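Trundley 手持式示教夹爪套件使用评测

评测单位:Vincze 实验室设备组
执笔:Beathag Paterson
复核:Enda Ó Gríofa
日期:3月23日

一、评测背景

本组自2月起试用 Trundley 示教夹爪套件,用于采集柔性物体操作的示范数据,供模仿学习模型训练。套件包括主控手柄、从动夹爪、腕部相机及配套录制软件 Geltar。此前本组使用键盘与空间鼠标遥操作,单条示范耗时偏长,操作员易疲劳,故有更换设备之议。

二、评测方法

测试任务为线材分拣:操作员须从散乱堆放的绝缘导线中夹取指定颜色的一根,将其抽离线堆并放入对应料盒。参与操作者为 Declan Coughlan 与 Lorcan McGrath,二人均有遥操作经验,但未使用过本套件。试用期间共录制示范1,054条,经人工审核剔除164条,剔除原因主要为夹取颜色错误、线材滑脱后未重新夹取,以及录制提前终止。

三、夹爪与手柄

夹爪为双指结构,指尖收窄,便于探入线圈之间的空隙。手柄行程与夹爪开合基本呈线性关系,操作员经短时练习即可掌握。两指内侧带有纹理,对细导线的夹持较为可靠;但线材相互缠绕时,指尖容易同时带起相邻线段,抽离过程中须频繁松开再夹。此类动作应当保留在数据中,不宜一概视为失误删去。

手柄不提供力反馈。操作员只能依据画面中线材的形变判断夹持松紧,Lorcan McGrath 在试用记录中多次提及此点。

四、腕部相机

腕部视角是本套件较为突出的优点。指尖与被夹线材始终处于画面下部及中央,审核人员无须切换机位即可判断夹取对象。
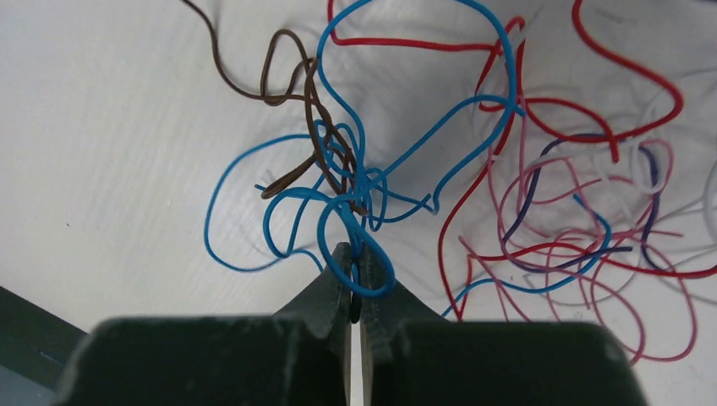
图1 腕部相机画面:指尖夹住蓝色线圈,右侧为红、粉、紫色导线。

不足之处有二。其一,在白色台面上,白色或浅灰色导线与背景反差较小,标注时容易遗漏,建议采集浅色线材时更换深色垫板。其二,夹爪本体占据画面底部较大面积,近处线材常被遮挡,应另配固定机位作为补充。

五、录制软件

Geltar 界面简洁,开始、暂停与作废均可由手柄按键完成。每条示范可附任务指令及操作员编号,导出格式与本组现有训练流程兼容。试用中曾出现图像与关节数据时间戳错位,偏差约70毫秒,升级固件后未再发现。软件尚不支持批量修改指令文本,指令措辞一经调整,只能逐条更正。

六、评测意见

本套件适用于桌面尺度的细小柔性物体示范采集,建议采购。需要精确控制夹持力的任务,如接插件装配,暂不建议采用。单次连续采集以不超过12分钟为宜,超过后两名操作员的作废率均有上升。

采购时应一并订购备用指垫。指垫更换步骤见随机手册,更换后须重新标定夹爪零位,并在采集日志中注明。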